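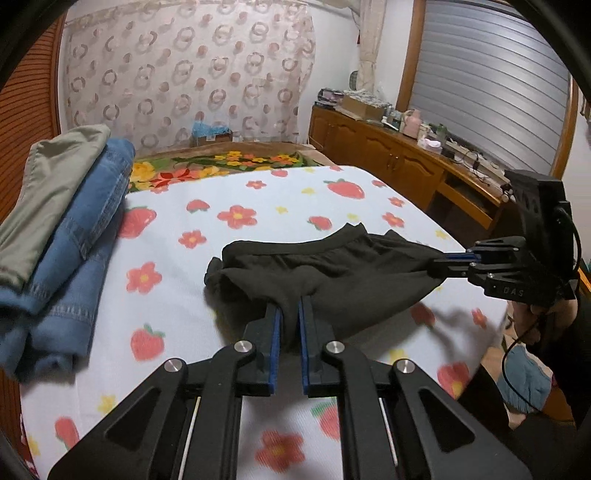 Start with folding, and go straight in, no slide about the company. I work at Etwood, we wash and fold other people's clothes, and for most of the firm's life the folding has been done the way you do it at home, by hand, standing up, with the radio on. The washing went over to machines before any of us were born. Folding is the bit that held out. Look at what is going on with the dark garment on the strawberry sheet: one gripper has a fold of it, the other has the right-hand end, and the cloth is lifted slightly so that it stretches between them. A folder's thumbs do that all day without being told. Getting it into a machine is the most interesting thing I have worked on, and I want the room to feel that before I say anything about jobs.

(Leave the picture up. Let people look at the pile of jeans on the left for a moment. Folded denim is easy to love.)

Ask for hands: who folds their own washing? Who folds it the way their mum did? Then: can you tell me, in words, how you find the waistband on a pair of black shorts that have come out of the dryer in a ball? Give them time. Somebody will start miming, and once they start miming I've got my point — we know this with our hands, and most of us have never had to say it.

What we did at Villivdale

Villivdale is our smaller site. Shirts and flat linen there already went through the Jacquet, our name for the folding line at the back, which is very good at rectangles. Give it a pillowcase and it sings. Give it a child's dungarees and somebody has to come and fetch them out. So all the awkward stuff went to the hand tables, and that was the heavy end of every shift.

Laditz is the project to get help onto those tables. The folders take up a pair of hand-held grippers, pinch and lift and fold with those in place of their fingers, and the recordings are what the machine learns from. By the end of the first run we had 3759 folds saved. Say the number slowly. Every one of those is a person's decision about where to take hold.

Tell the story of the first morning. I had written a guide, with steps, and I was proud of it. It said to take hold of the garment by its corners. One of the folders asked me very kindly where the corners were on a pair of leggings. Guide went in the bin by lunch. We got much further by asking people to fold and then asking them what they'd done, and even then they'd often say one thing and the recording would show another. Lovely stuff, I could talk about it for an hour, but I have 30 minutes so move on.

What changed for the folders

Go slower here. This is why they invited me.

First thing that changed was speed, and it went the wrong way. With grippers on, good folders were slow. Someone who can do a T-shirt while looking out of the window suddenly had to think about it, in front of colleagues. A couple of people hated that and said so. I hadn't seen it coming, and I should have. If you take one practical thing home from this talk: don't put your fastest person on the new tools with the whole room watching. We moved the recording tables round the corner and let people practise before anything was kept. The mood was different within the week.

Second was hands, meaning sore ones. Your own fingers share the work out between them. A gripper asks for the same squeeze again and again, and by the afternoon people were shaking their wrists out. We now stop after 4 baskets and swap to something else, and we'd do it that way from the start if we did it over. Please ask about this in the questions, I have more to say than fits.

Third, and this is the one that makes me happy: the talk at the tables changed. Folders had opinions about folding, strong ones, and for years there was no use for them at work. Now there was. Do you smooth before you lift or after? Do you go for the hem or the seam? There was a proper argument over socks that ran across 3 shifts, and both sides were right, it depends on the sock. People who had been told for years that theirs was unskilled work were being asked to settle questions that the engineers couldn't.

(Pause. Drink some water.)

What about the jobs

Somebody will ask, so raise it first. Nobody at Villivdale has lost hours to this so far. I can't promise what the place looks like further on and I won't pretend to. What I can say is what we wrote down at the start, with the folders in the room: recording is paid at a higher rate than folding, it is always a choice, and anyone who says no stays on the tables with no black mark. If the machine takes over a kind of garment, the people who taught it get first pick of the checking work. It fits on one side of paper. I've brought copies, they're on the chair by the door.

Be fair about the weak spots too. Checking is quieter work than folding and some people miss the rhythm. You can fold and chat, but it's harder to check and chat. One of the evening crew tried it and went back to the tables, and told me she'd sooner have a warm towel in her hands than a screen. I've no clever reply to that. We kept the tables.

And the machine is still poor at plenty of things. Dark cloth with dark seams. Anything with a drawstring. Anything soft enough to slump as it's lifted. When it meets one of those it should put the thing to one side for a person, and most of the time it does. When it doesn't, you get a parcel that looks like a samosa, and we have a shelf for the best ones.

If there's time

Do the tea towel. Two people from the front row, one corner each, no talking, fold it in half and in half again. They will both move at once, then both stop, then laugh. Every crew I've tried it on has done the same. Then ask which of them was leading. Usually they don't agree.

If there's no time, skip the tea towel and go to questions. Wrists, pay, and socks are the good ones. Bring the spare towel anyway, the blue one frays.

Last updated: May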